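Chapter 3
Materials for Permanent Arrangements

Learning Objectives

After completing this chapter, the student will be able to:
identify the principal parts of an artificial stem;
select focal and secondary blooms for a small arrangement;
prepare a work surface and lay out materials before assembly;
estimate stem lengths for a container of a given height.

Key terms: focal flower, filler, sepal, serrated leaf, permanent arrangement

Introduction

Permanent arrangements are made from artificial flowers and are intended for display over a long period. They are used in hotel lobbies, clinics, and private homes where fresh flowers cannot be replaced regularly. The Trinmont reception desk, discussed in Section 3.4, is furnished with a single arrangement of 14 stems that is changed each May.

Work begins at the table. Stems are laid flat on a plain, light surface so that color and leaf shape may be compared before any stem is cut or bent. 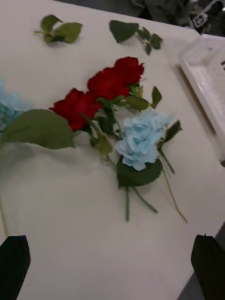 Figure 3.1 Artificial red roses and a pale blue bloom with green foliage, laid on a white tabletop.

A small group of this kind already presents the arranger with a choice. Deep red draws the eye first, and the roses may therefore serve as focal flowers. A single pale bloom is best placed low and to one side, where broad leaves can support it visually.

Stem length is considered next. For a container 30 cm tall, Sharifi's rule gives a finished height of 53 cm, measured from the table to the tip of the highest bloom. The rule and its exceptions are treated in Section 3.2.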